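Loading the Dishwasher So You Only Do It Once

Filed under: Kitchen, Cleaning up

There are two kinds of household. In one, somebody loads the dishwasher and somebody else quietly reloads it after they've left the room. In the other, both people live alone. We've been the first kind for 14 years, and what follows is the peace treaty.

Scrape, don't rinse

Get the food off with a spatula or the back of a fork and leave the rest alone. If you are standing at the sink with the hot tap running and a sponge in your hand, you are washing the dishes, and you might as well finish the job and save the electricity. Exceptions: egg, oatmeal, and anything with melted cheese that has been sitting since lunch. Those get a soak. Oatmeal in particular sets like something you'd use to hang a door.

If the load won't run until tomorrow, use the rinse-and-hold cycle. Most machines have one. Ours had it for years before I read the manual, and I only read the manual then because the power was out.

Bottom rack

Plates, pots, serving bowls, anything that can take a beating. The water comes up from underneath, so the dirty side of a plate should face the middle and lean a little downward. Wide soup plates are the troublemakers. The deep part of one wants to nest into the back of the next, and you end up with two plates that have spent the whole cycle protecting each other. Skip a slot between them. Yes, it costs you a plate. You were going to wash that plate twice the other way.

Cutting boards and cookie sheets go along the sides. Put one at the front and there's a fair chance it blocks the soap door, and you'll come back to clean-looking dishes and a tablet sitting in its little compartment, untouched.

Before you close up, reach in and give the spray arm a push. It should go all the way around. If it stops against a pan handle, so will your dishwashing.

Top rack

Cups, glasses, plastic. Glasses go between the tines, never over them, unless you like a ring of spots and the occasional crack. Tip mugs so the hollow in the base can drain. You'll still get a puddle. Everybody's mugs have a puddle. I've tried every angle there is and have come to think of it as a feature.

Silverware

Forks and spoons handle down, mixed up so the spoons can't spoon. Table knives handle up, for whoever unloads. Good kitchen knives don't go in at all. My Enriquez paring knife went through 7 cycles at the hands of a houseguest and came out with the edge of a butter dish.

Unloading

Bottom first, always. Do the top first and the mug puddles go straight down onto your dry plates, and you'll be hunting for a towel with both hands full.

Open the door all the way when the cycle ends, pull the bottom rack out a bit, and walk off for half an hour. Steam leaves on its own if you let it. Plastic won't be dry even then. Plastic is never dry. Shake it over the sink and put it on a drying rack overnight, and if you still find a drop in the lid of the lunchbox, drink it and move on.
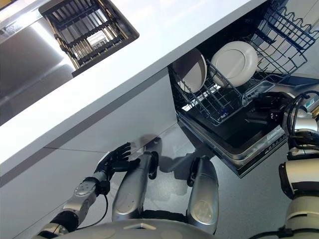 Ramil Manalastas
Kitchen and Laundry Editor
2018-01-22

A drying rack that sits at the sink is the best friend a dishwasher has. It takes the wooden spoons, the nonstick pan, the knife I just told you about, and the plastic. Get one with plain parallel bars if you can. The fancy ones with the molded cup holders fit exactly the cups you don't own. I bought a Sotholm model with four separate compartments, and it now lives in the garage holding sandpaper.

Pull the rack apart in April, when you're cleaning everything else anyway, and scrub where the bars meet the edge. Bring an old toothbrush and low expectations.

The filter

At the bottom of most machines is a filter that twists out. If you didn't know that, brace yourself. Rinse it under the tap, use the toothbrush again (a different toothbrush, please), and twist it back until it locks. Once a month is plenty. If the machine smells, start with the filter before you buy anything with "fresh" on the label.

Hard water

For cloudy glasses, set 300 ml of white vinegar in an open bowl on the top rack and run the machine otherwise empty on hot. Check your manual first, as some makers would like you to leave vinegar out of it. A reader wrote in to say she uses 330 and gets the same result, so evidently the bowl isn't counting.

More from Kitchen: Getting burnt rice off a pot. What to do with lids. Sponges, and when to let go.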